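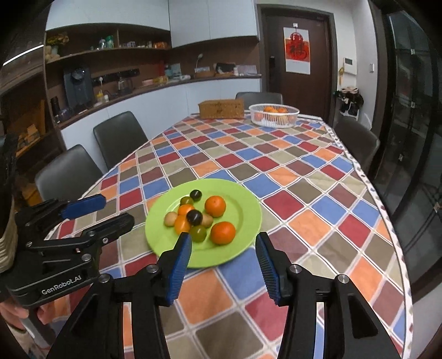

皮をむくのが面倒だから食べない、というのは本当の理由ではないと思います、とClémence Chauvinさんは中間発表のあとで私たちに言いました。一人で食べるのがつまらないのです、と。この意見を聞いて、私たちは質問票を半分くらい書き直しました。

ホーム 授業 プロジェクト報告 バックナンバー お問い合わせ

学生寮で果物を食べる習慣について
社会調査入門 グループ課題報告
読了時間 4分

1. 調査の動機

私が日本に来て最初に驚いたことの一つは、果物の値段でした。私の家では、夕食のあとに大きい皿が出て、家族が話しながら果物を食べます。だれも「デザート」とは呼びません。ところが、寮クラレオ(Clalleo)に住み始めてから、私は果物をほとんど買わなくなりました。同じグループの二人も同じ経験を持っていました。そこで、寮の学生がいつ、だれと、どんな果物を食べるかを調べることにしました。

2. 方法

クラレオには562人の学生が住んでいます。全員に聞くことはできませんので、二つの棟を選び、質問票を80枚配りました。そのうち20枚は戻りませんでした。戻らなかった理由はわかりませんが、配った時期が二月で、試験と重なったことは私たちの失敗でした。

質問票のほかに、五人の学生にインタビューをしました。一回の時間はほぼ20分です。録音は許可をもらった人だけにしました。

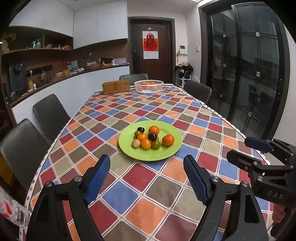

Skitimus 報告集 第7号 p. 31

3. 結果

果物を食べない理由で一番多かった答えは「高い」でした。これは予想の通りです。しかし、二番目は「面倒」ではなく、「一人では食べきれない」でした。袋で売っているみかんは、安くても、最後の何個かが悪くなってしまうそうです。駅の前の八百屋パーヴスでは一個から買うことができますが、そのことを知っている人は少なかったです。

また、柑橘類は種類によって食べ方の答えが大きく違いました。みかんは「部屋で、勉強しながら」が多いです。一方、金柑については、皮ごと食べられることを知らない留学生が何人もいました。私も去年まで知りませんでした。ある人は、皮をむいて中だけ食べて、とてもすっぱかったと話してくれました。

4. 考察

インタビューで一番おもしろかったのは、食べる場所の話です。台所のテーブルに果物が置いてある階では、普段は果物を買わない人も「あれば食べる」と答えました。置いた人に遠慮する気持ちもありますが、「どうぞ」と一度言われたら、次の日からは自由に取るようになるそうです。

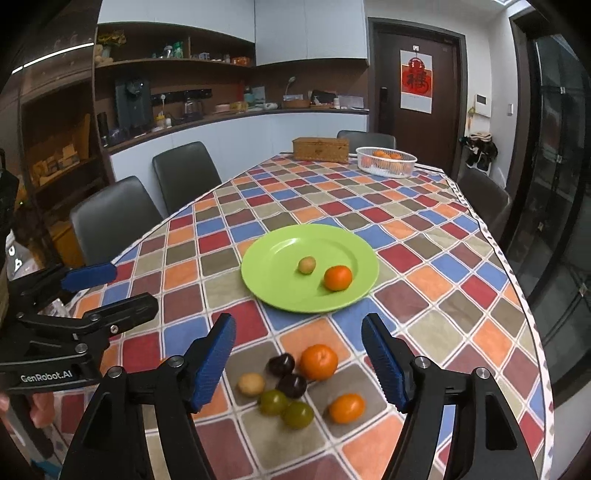
反対に、冷蔵庫に名前を書いて入れた果物は、本人も忘れることがあります。見えない所にあるものは、食べる機会も話す機会も作りません。Chauvinさんの意見は、この点で私たちの結果とよく合っていました。ただし、インタビューをした人は全員、台所をよく使う人でしたから、台所に来ない学生の考えはこの報告ではわかりません。

もう一つの問題は、「果物」という言葉の範囲です。質問票にはっきり書かなかったため、ジュースや缶詰を入れて答えた人と、入れなかった人がいます。集計のときに二つを分けることができませんでした。

5. 今後の課題

次の学期は、一つの階で少しずつお金を出し合い、果物を共同で買う試みを計画しています。値段の記録をつけること、すももやぶどうのように季節で変わるものも入れることを、先生から勧められました。質問票の日本語を直してくださった相談室の先生方に感謝いたします。

コメント(3件)

みどり:金柑の皮をむいた人の話、笑ってしまいました。甘露煮も試してみてください。

元寮生:私のときは、実家から箱で届いた人が廊下に置いていました。三日でなくなりました。

K.T.:ジュースを含めるかどうかは、次の調査では最初の質問にしたほうがいいと思います。共同購入の結果も読みたいです。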